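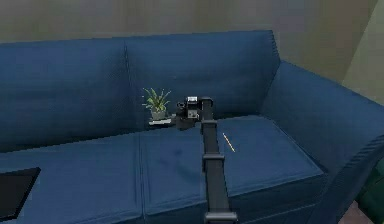

Minutes — Employment Practice Group

Cenwood office, second-floor meeting room, April 12, 2022

Present: six attorneys and one paralegal. The minutes of the January meeting were approved with one correction to the spelling of Lallness.

1. Clodetti severance agreements
The client is closing one warehouse and will let go 56 hourly employees. The draft release was reviewed. The group agreed that workers aged 40 and over must get the longer review period and the age and job title list. The non-disparagement clause is too broad and will be cut back. Revised draft to go to the client before notices are mailed.

2. Bakke noncompete
Our client left Bakke for a competitor and has received a cease and desist letter. The agreement was signed two months after the start date, with a one-time payment of $500. Members differed on whether that is enough consideration. Agreed to send a short reply now and hold the research memo until the personnel file arrives.

3. Lallness document request
The other side produced 697 pages, mostly duplicates. No performance reviews were included. A deficiency letter will go out. If there is no answer, we move to compel.

4. Intake form
The form still asks for a fax number — to be removed. A line for the date of termination will be added near the top, next to the filing deadline box.

5. Other business
Time entries for the previous month are still missing from two people. Parking passes are at the front desk.

Meeting closed at 10:40. Next meeting date to be sent by email.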